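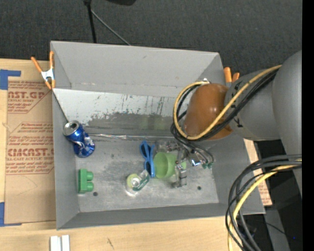

A robot arm over a metal bin holding a crushed can, a green toy block, a small cup and a few other odds and ends. Photo: Rereo

Clearing up is still hard for machines, and we have a number to prove it

3 July 2024
By the Rereo press desk

We get asked the same thing at every open day, usually by someone with kids: when can I have one that tidies the playroom? So we spent the spring trying to give a straight answer, and today we're putting out the results. The short version is "not yet, but closer than I'd have bet in March."

The project is called Zaller, and it's a joint effort between us at Rereo and our friends at Cozma, who run repair and sorting shops and have more mixed junk on hand than anybody I know. The job sounds like nothing. Put a handful of stuff in a bin, ask an arm to pick the pieces out one at a time, and put each one where it belongs. My nephew can do it while watching cartoons!

Over the whole trial we logged 2415 picks. On 311 of them the arm either came up with nothing or dropped the thing on the way, and a person had to step in. I went back and forth on whether that's good. In a shop, with a person nearby, it's useful already (Cozma wants to keep going, and they aren't sentimental about equipment). In a kitchen, with you trying to cook dinner, you'd unplug it by Thursday.

What trips it up? Mostly the things you and I never think about. See-through plastic is a pain, especially against shiny metal – a clear green cup on its side in a gray bin is a surprisingly mean test. Crushed cans are awkward too, with no two dented the same way. Toy blocks, bless them, are pretty easy unless they end up tight in a corner. And speed is the other sore spot: a pick takes about 5 times as long as it takes me, and I'm not quick.

We didn't try laundry, dishes or anything with stairs. People will ask, so there you go.

The next round starts at Cozma's Gikumum shop this fall. We'll run 2 arms side by side on the same kind of clutter, with more clear plastic in the mix and fewer of the easy blocks, so expect the numbers to look worse before they look better. We'll publish them either way.

If you write about home or shop gadgets and want to come watch, please do – just give us a little notice so we can find you a chair. The full results table and a plain-English summary are free to anyone who asks.

Media contact: Rereo press desk, Zaller project
© 2024 Rereo. All rights reserved.
5 shares | 2 comments
Back to top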